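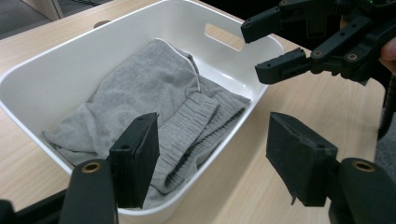
By Katherine Tello, founder, Prinwood Home
For release: May

PRINWOOD HOME OPENS ITS ONE-BIN LAUNDRY WORKSHOP IN TRONDBERG

TRONDBERG – I'm going to start with a confession, and my mother is welcome to skip this paragraph. For years I kept a chair in my bedroom that no one could sit on. It held sweatpants, a cardigan I'd worn for an hour, the towel from the gym, and a sweatshirt that was too clean to wash and too worn to fold. You probably have a chair like it (or a treadmill, I've seen a lot of treadmills). This spring Prinwood Home is opening a workshop for people who own that chair, and I could not be happier about it!

The workshop is called One Bin, and it runs at our storefront on Cusi Street in Trondberg starting this May. Each session lasts 2 hours, seats 10 people and costs $40, and the price includes a storage bin to take home. You bring a bag of clothes from your own house. Please don't wash and fold them specially for us. People did that in the trial sessions and then had nothing to work on.

What we teach is pretty small. You pick one bin, a plain white plastic one like ours with smooth rounded corners and a handle cutout in the end wall, and it gets a single job: holding the in-between clothes. That means the soft gray knits, the things with a drawstring, whatever you plan to put back on tomorrow night. Dirty clothes go in the hamper and clean clothes go in the drawer, same as always. When the bin is full up to the rim, you empty it that day. Every piece either gets worn, washed or put away, and then you start over.

And you don't have to fold what's in it! I want to say that loudly, as folding is where I lost most of the people I used to help. Drop the sweatpants in. If they land in a heap, fine. I spent a good while teaching a very pretty fold for loungewear, with the cuffs tucked in and the cord wound up, and I don't believe a single household kept it going past the second week. Mine didn't either.

Some of you know me from the Saturday-morning-type closet visits I used to do out of the back of my car. I've been in 800 closets since then, and the bin came out of those visits. I kept noticing that the drawers were in decent shape and the trouble was out on the furniture. One family had a bench at the foot of the bed that had disappeared under fleece. We put a bin on the bench, moved everything that was still good to wear into it, and washed the rest. I went home thinking I'd barely earned my fee. They called me back a month later to do the kitchen, and the bench was clear, with the bin still sitting on it.

Now, about the bin itself, because I get more email about this than anything else. I like a hard plastic one for knits. Jersey and fleece shed fuzz, and a smooth wall wipes clean with a damp cloth, where a woven basket hangs on to every bit of lint and will snag a ribbed cuff if there's a loose end anywhere. I like white because you can see what's down at the bottom. I like a rounded rim because you'll be carrying the thing up and down stairs, and I like a real opening for your hand for the same reason. No lid! With a lid, people set clothes on top of the lid, and then you've got the chair again.

The size matters too. If you can fit a week of clothes in there, it's too big, and you'll be digging for your other sock by the time you get to it. Bring the measurements of the spot where you want to keep it and we'll help you choose.

Here's how a session goes. For the first stretch we all dump our bags out on the long table and sort, which gets noisy and is my favorite part. Then we go over care labels, drying knits flat, and what to do when a drawstring pulls halfway out of a waistband (a big safety pin and some patience, and I'll have pins for everybody). After that there's coffee, and we work out where each bin is going to live at home. Bedrooms are the usual answer, though in the trial group one dad put his by the back door and his teenagers used it, so I've stopped having opinions on that.

We're also working with our neighbors at Sarik, the repair shop next door, who'll take in anything that turns up with a worn cuff or a hole in the knee. Leave it with us at the end of your session and pick it up at their counter when it's done. They set their own prices and they're very fair, and they've rescued a pair of gray sweats of mine that I should have let go of long ago.

Evening sessions start at 6:30 p.m. and daytime sessions at 10 a.m. Kids over eight are welcome at the daytime ones and pay nothing if they share a bin with a grown-up. The storefront is on the ground floor with no step at the door, and there's parking behind the building.

To save a seat, stop by the store or send us a note through the contact page. Reporters and bloggers who'd like to sit in on a session are welcome, but you'll be asked to bring a bag of laundry like everyone else.

About Prinwood Home
Prinwood Home is a home organizing company and shop in Trondberg, founded and run by Katherine Tello. We do closets, laundry rooms, kitchens and the occasional garage, and we sell the bins, hooks and hangers we use on the job.

Press contact
Katherine Tello, Prinwood Home, Cusi Street, Trondberg

###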